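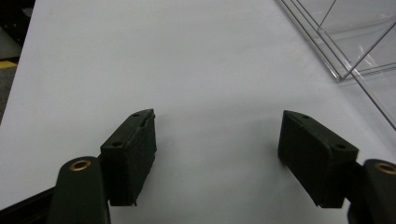 Refinishing the worktable, part two

The last post ended with the old top stripped and the legs back on. Several weeks of use have passed, and a few readers wrote in with questions about the coating, so these are the details I left out, along with the mistakes.

The table is a Kellari workbench bought secondhand in December. The original top was a yellowish varnish over a softwood core, with a burn mark near one end and a lot of knife scoring. I had two requirements for the new surface. It had to be matte, as the room has a single overhead fixture and a gloss finish puts a bright stripe exactly where I work. It also had to be white, so that small parts show up on it. Black screws on dark brown varnish are a waste of an evening.

Preparation

I filled the scoring with a two-part wood filler and sanded it flush at 120 grit, then 180. The burn mark went deeper than it looked. I scraped it out with a chisel to a depth of 3 mm and filled it in two passes, leaving the first overnight. Filling it in one pass would probably have worked, but the same filler slumped on me when I did the windowsill, and I didn't want to sand that much of it twice.

After sanding I vacuumed, wiped the top down with a damp cloth, and let it dry with the window open. Then I found sanding dust in the screw pockets under the apron and vacuumed again. If you are doing this, start with the pockets. Dust comes out of them every time the table gets bumped, and it will come out while the paint is wet.

Primer

One coat of a shellac-based primer, brushed, then a second coat rolled. The softwood had two knots near the front edge and shellac is the usual answer to those. So far nothing has bled through. I sanded lightly between coats with a 240 grit sponge.

The primer raised the grain more than I expected. I had assumed the filler would be the visible problem and spent most of my attention there, and then the bare wood around it came up rough. A third pass with the sponge took care of it.

Top coat

The paint is Tusari water-based floor enamel in matte white. I picked floor enamel over furniture paint for abrasion resistance and because the hardware store had it in a small can. The first coat went on with a 4 mm microfiber roller, the second with a foam roller. The microfiber roller left a fine stipple. The foam roller left less stipple but more bubbles, most of which settled before the paint skinned over. For the third and last coat I went back to microfiber, thinned the paint slightly with water, and laid everything off in one direction along the length of the table.

That last coat is the one I would keep if I did the job again. The surface is even and smooth to the hand.

Cure time

The can says light use after a day. I waited a week before putting anything heavy on it and that still wasn't long enough. A cast iron pan that I set down for ten minutes left a faint ring. It wasn't hot. The enamel was simply soft. I left the table alone for another two weeks after that and the same pan no longer marks it.

Mizanur Sarkar, who lent me the roller frames, suggested checking hardness with a fingernail on the underside of the edge, where I had also painted. That's a good test and costs nothing. Mine still took a dent on day eight. By day 21 it didn't.

Cost

Total spend on the top was 858 in local money, of which 27 went on sanding sponges that I could have washed and reused. The old table cost 1,471, so the finish came to a bit over half the price of the thing it went on. A ready-made laminate top from Vilthorpe would have been cheaper by a small margin. It also would have needed cutting to length, and I don't have a saw I trust for a straight cut that long.

Keeping it clean

Matte paint holds dirt differently from gloss. Graphite is the worst offender. A pencil rubbed against the surface leaves a gray smear which a dry cloth only spreads. Warm water with a drop of dish soap lifts it. I tried a melamine sponge once, on a patch near the back, and it polished the patch. The spot is now slightly shinier than its surroundings when you look across it at a low angle, and the only fix would be another coat. Keep melamine off matte finishes.

Coffee wipes off if you get to it within the hour. Permanent marker doesn't come off at all without alcohol, and alcohol softens the enamel if you let it sit. One quick wipe, then water, then dry it. I keep a sheet of brown paper in the drawer for anything involving ink or glue.

The other habit I picked up is clearing the top completely at the end of the day. On the old varnish I let things accumulate because the surface was ugly anyway. On white, a few days of clutter looks like a month of it. Pens and the calipers go in the left drawer, cables on the hooks under the apron, paper in the tray on the shelf. It takes a couple of minutes.

Lighting

A large white surface changes the light in a small room. The wall behind the table is visibly brighter than before, and I turned the desk lamp down a step. Shadows on the top are soft and gray, and it is easier to see the edges of dark objects against it. For fine work I still use the lamp, aimed from the left so that my hand doesn't get in the way.

Still to do

The edges need attention. I painted them with a brush and the brush marks show on the front one. I plan to mask the top, sand the edge at 240, and roll it with the narrow foam roller. I also want felt under the feet, as the table moves a little on the floor when I lean on it - the Miah pads I bought are too small for the legs and will go on the stool.

The shelf above the table still has its original varnish. There is a third of a can of enamel left, enough for two coats on a board that size if I don't waste any in the tray.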